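### 4.2 Opening up the desktops

I'll say straight away that this part of the study took far longer than I'd planned. We had 154 desktop computers come through the Lakwood bench between April and the end of the summer, nearly all of them retired office machines, and I wanted to know one fairly simple thing: when somebody sits down to strip one for parts, what order do they go in, and where do they get stuck? The earlier work at Westerberg (Section 2) only looked at whole loads by weight, so it couldn't tell us anything about that.

Everyone at the bench had the same tray of screwdrivers, the same anti-static mat and the same sheet to fill in. The sheet had a line for each part as it came out, a box for the time, and a big empty space at the bottom for grumbling. I'm very glad we left the space in — it's where most of this section comes from! People who wouldn't dream of sitting through an interview will happily write half a page about a stubborn clip.

The side panels gave hardly any trouble. Once a cover was off, though, the pace dropped sharply, and the sheets nearly all blame the same thing, namely how tightly the inside of a small case is packed. The power supply sits up against the drive bay, the cooling parts have a plastic shroud round them, and you can't easily get at one without first deciding what to do about another. Figure 6 gives a fair idea of how close together it all is. I'd point readers to the blue shroud in particular, as coloured plastic comes up again and again in what follows.
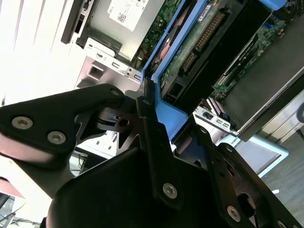
**Figure 6.** Inside an opened desktop chassis, with the silver power supply and its label, the black drive bay bracket and the light-blue shroud.

Sixten Rønning wrote on his sheet that he always goes for the power supply first, because then he has somewhere to put his knuckles, and that he'd never once been sorry for it. Lakmal Siriwardena does it the other way round and starts with the shroud, on the grounds that the cooler is the part most worth saving and he'd like to see it before he gets tired. I had expected one of these habits to come out clearly faster. Neither did. Of the 154 machines, 69 were begun from the power supply and the rest from somewhere else, and the times overlap so much that I wouldn't want to hang any advice on them (the full table is in Appendix B).

What did seem to matter was whether the person had met that particular layout before. The first machine of a new type was slow for everybody, me included, and by the third or fourth the hesitations had mostly gone. Gøran Midtbø calls this "learning where the fingers go", and I've borrowed the phrase for the coding scheme, where it covers any note about reach, grip or not being able to see a fastener.

A word on the coloured parts. Several people took it for granted that a bright plastic piece was meant to be handled and a plain one wasn't, and they worked accordingly, pulling at the coloured bits and leaving the grey metal alone. Quite often this served them well. It let them down on a batch from Presinmont, where a coloured cover was held by a screw from underneath, and we ended up with a small heap of snapped tabs and some very cross handwriting. I've kept those machines in the sample, but they're marked separately.

Labels were the other surprise. We'd asked for the number on each power supply to be copied down, thinking of it as plain record-keeping, and it became one of the slowest lines on the whole sheet. The print is small, there are several numbers to choose from, and people didn't agree on which one we meant. I rewrote that line twice, and the final wording is the one given in Appendix A.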